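Notes from the equipment review, held at 10:30 in the back room at Lesell

**Up for review:** the Pavska two-arm kit, on a trial rental through the end of September

Everyone came in having watched it work at the cream table, so we skipped the introductions and went straight to talking. 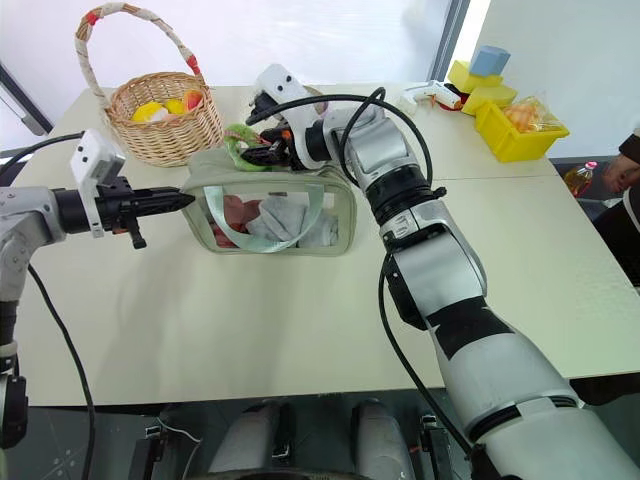
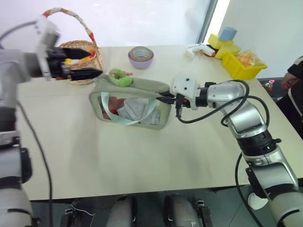
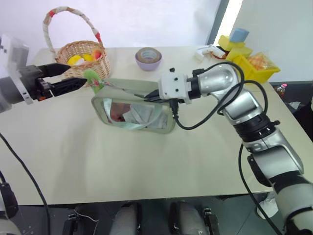

## 1. Handling

Lots of excitement here! The soft things were what we most wanted to see, and the green bag with the clear window is a great test (floppy fabric, a strap, a little green piece up top that's easy to miss). In the middle picture the right gripper is closed on the right edge of the bag, and that is the kind of hold we'd want for our own packing. The group liked having the basket and the yellow bin on the same table, so it feels like a real workbench.

Open point: can the fingers be swapped for shorter ones? Lesell will ask Pavska.

## 2. What comes with it

- Two arms, grippers and wrist mounts
- The Flidier software, with 12 months of updates
- 50 hours of remote help

Setup guide is 482 pages. Groans all around, but the quick-start section is really good and got us going before lunch.

## 3. Cables

Long loops on the arms and down past the table edge. We'd like clips. Pavska sells a set, price to be confirmed.

## 4. Next trial

Agreed to try Roman, our mixed-parts packing job, with a goal of 500 picks. Log every drop, even the silly ones. Keep the soft items in the mix!

## 5. Decision

Extend the rental one month. Purchase goes on the October agenda.

Closed at 11:45.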